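Moving a 360 player from video textures to Planar
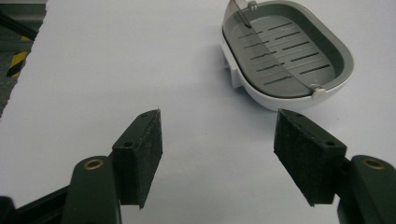 4 min read

I have spent most of June replacing the video path in Meren, the small 360 player I maintain in my spare time, and this post is mainly a record of the settings I ended up with. If you only want those, they are near the end.

Meren was written to show equirectangular video on a headset. The original design is the simple one: decode the whole picture, upload it as a single texture, wrap it round the inside of a sphere and draw the sphere twice. It works, and for a 4K source it is still what I would recommend. At 8K it falls over on the older headset I test with. The decoder keeps up, but the copy from the decoder's buffer into the texture does not, and the compositor starts repeating the last picture it was given. When the wearer's head is still you hardly see it. When they turn, the edges of the image shudder.

Planar is the tiling layer I wrote to get round that. It splits the source into tiles at encode time, each one an independent stream, and the player requests only those that fall inside the field of view plus a margin. A low-resolution version of the full sphere plays behind everything, so a fast turn shows a soft picture for a moment and the sharp tiles arrive over it.

The first problem was the size of the margin. The headset reports a field of view of 103 degrees horizontally. If you request exactly that, every small head movement uncovers a tile that has not been decoded yet. I tried widening the request to 174 degrees, which hid the problem and brought back most of the decoding load I was trying to remove. The margin now depends on angular velocity: narrow when the head is steady, wider in the direction of travel when it is not. The velocity needs smoothing before use. Raw values from the tracker are noisy enough to make tiles flick in and out at the boundary, and each flick costs a keyframe.

Keyframes were the second problem. A tile can only be joined at a keyframe, so the interval sets the longest wait before a new tile becomes sharp. Short intervals push the bitrate up. Long ones leave the viewer looking at the soft layer. I settled on 22 frames, which suits my test footage and may not suit yours. Anything with a fixed camera and a lot of static background can go longer. The encoder also has to be told not to insert extra keyframes at scene cuts, otherwise the tiles drift out of step with each other and the switching code has to keep a separate table for each one. I wrote that table, used it for a while and deleted it.

The third problem was seams. Tiles encoded separately do not agree at their edges, and at low bitrates a faint grid appears in skies and on plain walls. Overlapping each tile by a few pixels and blending in the shader removes nearly all of it. What is left shows up in dark footage. I have not fixed that.

My main test clip is a recording of a street cycling race through Woltusska, shot from a pole on the finishing straight. It is a good clip for the purpose, with barriers close to the lens, a pale sky and riders crossing almost the whole sphere in a couple of seconds. People watching it turn their heads hard, which exercises the margin code better than anything synthetic I have built.

Audio needed no changes apart from one bug. The ambisonic track was being rotated by the head pose at the time of decoding, where it should have used the pose at the time of playback. The error was small on the old path and obvious on the new one, as the buffer is longer.

Settings, for anyone building from source:

Tile overlap: 8 pixels on every side
Keyframe interval: 22 frames, scene-cut detection off
Background layer: 1145 kbit/s, whole sphere
Velocity smoothing: exponential, factor 0.2
Texture upload: one pool, allocated at start

The last of those matters more than it looks. Allocating textures as tiles arrived gave me a stall every few seconds that I spent three evenings blaming on the network code.

The AR overlay (rider names floating above the road) still runs on the old path, and it will stay there until I have worked out how to keep the labels in step with the tile clock. Stereo sources are also unsupported for now. The player will open them and show the left eye to both.

Posted by Ramanauskas
Filed under: 360 video, Meren, Planar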